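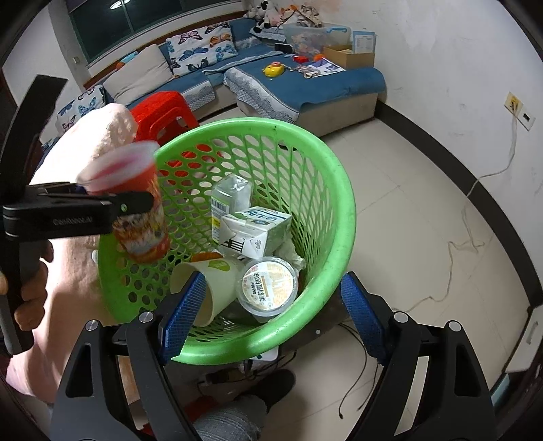 Hoja núm. 14 · agosto

TRUCOS RÁPIDOS PARA CASA

Plásticos que huelen a guiso. Bicarbonato, dos cucharadas, agua templada, una noche entera. Por la mañana aclarar y al sol un rato. Si sigue oliendo, repetir con vinagre, nunca las dos cosas a la vez.

Cestos de plástico con agujeros: cepillo de dientes viejo y jabón. El canto se repasa con estropajo blando, el verde de fregar lo deja mate.

Vasos encajados. Agua fría en el de dentro, el de fuera en agua caliente (no hirviendo). Girar despacio, no tirar.

Cal en el hervidor: un chorro de limón, hervir, esperar 8 minutos y tirar. Akinyi Okoth nos escribe que ella mete tambien la cáscara. Probado, bien.

Tabla de cortar con olor a ajo. Sal gorda y medio limón. Frotar, aclarar, secar de pie.

Lija para baldas: primero la de 120, luego 240, y para acabar la de 800 con la mano floja. Quitar el polvo entre una y otra!! Se olvida siempre.

Tornillo que baila en la madera. Palillo con cola, partir a ras, atornillar otra vez al dia siguiente.

Trapos de cocina: 60 grados, sin suavizante. Con suavizante no secan.

Pendiente para la próxima: juntas de la nevera y lo del desagüe que pregunta Marius Ghiță. Mandad los vuestros antes de las 8 de la tarde, que luego cierro el correo.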